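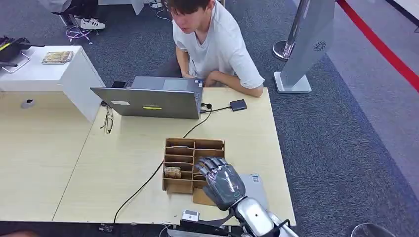 At the laptop, white T-shirt, light wood table.

I spent most of Tuesday, 26th November, walking in a line through wet woods outside Gulton, and several people have asked me what that was like, so I'm writing it down once.

If you don't live here: Rok Petek, who is 78 and has trouble with his memory, left his house on Monday evening without a coat or phone. His daughter called the sheriff's office when she got home and found the back door open. The alert went out on the county text system that night. By morning they were asking for adults who could handle rough ground for a few hours to meet at the Grundis feed store lot off County Road 801.

I got there before seven and there was already a line for the sign-in table. You show ID, they write down your name and plate number, and you get a strip of orange tape to tie on your arm. I was annoyed at how long it took. A deputy told the man ahead of me that they need to know who went into the woods so they can tell who came out, and I stopped being annoyed.

There were 40 of us in the first group. They split us into teams and gave each one a leader from the county search and rescue unit. Ours was a quiet woman with a bad knee who had done this many times. She told us what he was wearing, which was a brown cardigan, gray pants and slippers, and she told us that people with dementia often keep walking in one direction until something stops them. A fence, thick brush, a ditch. So those were the places to look hardest.

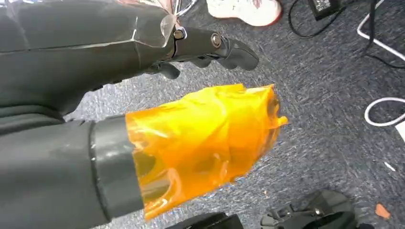

Should you call out the missing person's name while you search?
Only if your team leader tells you to. Ours had us call on her signal, then stand still and stay quiet for a full minute so that an answer could be heard.

The walking is slow. You stay an arm's length and a bit from the person on each side, and if one person stops, the whole line stops. You look behind you as well as ahead, which I had not thought of. I figure it took us 2 hours to cover the strip between the road and Flirnum Creek, and I could have strolled it in fifteen minutes. We checked under every fallen tree. We found a glove, a lot of beer cans and a kid's sled, and each one got a flag and a call on the radio, apart from the cans.

Things I would do differently:

Wear real boots. I had trail shoes and they were soaked through before we reached the creek.

Bring eye protection. Branches at face height are the main hazard when you're looking down.

Eat first. There was coffee at the lot but the food came later, and you can't leave the line for a granola bar.

Keep your phone in your pocket. They asked us not to post anything, and at least one person in our team did anyway. His family should not have to read guesses about him while they wait.

A little after noon the radio said he had been located. They didn't say alive or dead, and for a few minutes we just stood there. Then our leader got a second call and told us he was alive and on his way to the hospital. Another team had found him on the far side of the creek, sitting against a fence post behind the old Stan place. He was very cold and had a hurt wrist. I know from his daughter, who put a note up at the feed store, that he's expected to come home after the weekend.

I've seen some complaints online that the text alert should have gone out sooner. From what the sheriff's office said, there were 2 hours between the daughter's call and the message. I don't know enough to say if that's slow. They had deputies checking the house, the sheds and the neighbors' yards first, and I can see the sense in it — but it was a cold night, and I hope someone goes over the timing at the next county meeting.

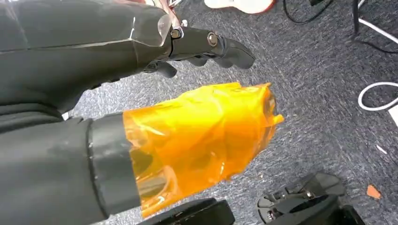 Dark gray fingers and two round bolts.

The family has asked for no visitors for now. Cards can be left at the Grundis counter. If you have an older relative who wanders, the sheriff's office keeps a form where you can put a recent photo, a description and the places they used to live or work. I picked one up for my mother and it's two pages. You can drop it off at the front desk on any weekday, and they ask you to update it once a year.

My shoes are still on the radiator.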